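Pichit Sitthichai
Our July write-up is finally out and I've been bursting to talk about it! Short thread on teaching a robot two-handed jobs without touching the robot at all. 1/

The usual way is teleoperation. You sit at a rig, steer both arms through the task, and hope your shoulders hold up. It works, but it's slow, and you need the robot free the whole time. 2/

So for Kuvik we went the other way. A person holds a pair of grippers and just does the job, at an ordinary desk, with their own hands doing the moving. The robot learns from that later. 3/ 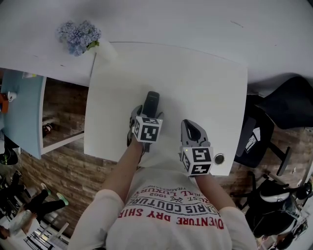
Photo: Kuvik project / Clerora

My favourite part is the cubes. Each gripper carries one with black-and-white patterns on it, and the patterns tell the software where that gripper is and which way it's turned. Old idea, still brilliant. 4/

Why a cube and not a flat tag? Wrists twist! A flat tag disappears the moment you roll your hand over. With a cube there's usually a face still pointing at the camera — and one clean face is enough for us to get a pose. 5/

Numbers, for those who like them. We set out to collect 3000 demonstrations across 12 tasks. After throwing away anything where we lost track of a hand for too long, we kept 1597. Painful at first, but I've come around. 6/

Because the smaller set did better! Same model, same training time, and the policy trained on the filtered demos finished more tasks than the one trained on everything. Biggest jump was on handovers, where both grippers have to agree on where the object is. 7/

Where it still falls over: anything soft. Folding a tea towel is a disaster. People use tiny finger movements we don't capture, so the robot copies the big motion and misses the bit that matters. 8/

Also, six of the 12 tasks were collected at one desk only, and you can tell. Move the robot to a different table height and it gets shy about going all the way down. More desks next round. 9/

Huge thanks to the Meinecke lab for the calibration code, and to everyone at Skakon who gave up an afternoon to pass blocks from hand to hand. You were very patient with my beeping timer. 10/

Happy to answer questions about the filtering step, it's simpler than it sounds. And if you've tried cubes of a different size I'd really love to hear how small you got before tracking went off — we haven't tested that properly yet. 11/11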